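Opinion > Marine Aquarium Trade > Livestock Standards

Quarantine Should Be the Seller's Duty

By Corina Kofler

The retail trade in marine fish has long treated quarantine as a matter for the buyer. A fish arrives at a wholesaler, spends a night or two in a shared system, and is sold to a household that may own only one tank. The customer is then advised to observe the animal for several weeks in a separate aquarium. Few customers have one.

This arrangement should end. Retailers who sell marine fish ought to hold each new arrival for 45 days before sale, and should provide a written record of any treatment given. Shops already possess the space, the test kits and the trained staff. A family with a first aquarium does not.

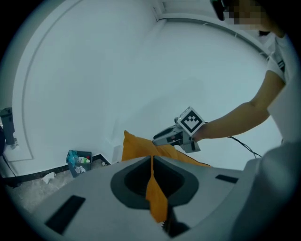
The usual objection is cost. Harpreet McIntyre, writing for the Zultirwood dealers' bulletin in November, argued that a holding period of this length would drive small shops out of business. The concern deserves a serious answer. Holding systems use power, salt and labor, and some animals will die before they can be sold. Yet those losses exist today – they are simply paid for by the customer, whose established fish may be lost along with the new one.

Prices would rise, and they should. A tang sold in good health at a higher price is a fairer bargain than a cheap one carrying parasites into a 600-gallon display. Sqalli, a shop with 12 holding tanks, has sold only quarantined fish for 2 years and publishes its treatment records at the counter. Other retailers should study its methods.

Trade groups should adopt a common standard before lawmakers write one for them. It should cover holding time, record keeping and the separation of water systems. Corals and invertebrates, which can carry parasites on their shells and bases, should be included from the start.

14 comments | 38 shares

Related items
Fouad Slaoui: The Case Against Mail-Order Seahorses
Hatem Bouzid: What a Livestock Guarantee Should Cover
Jovusgate Revises Its Import Labels
Letters: Copper Treatment and the Home Aquarium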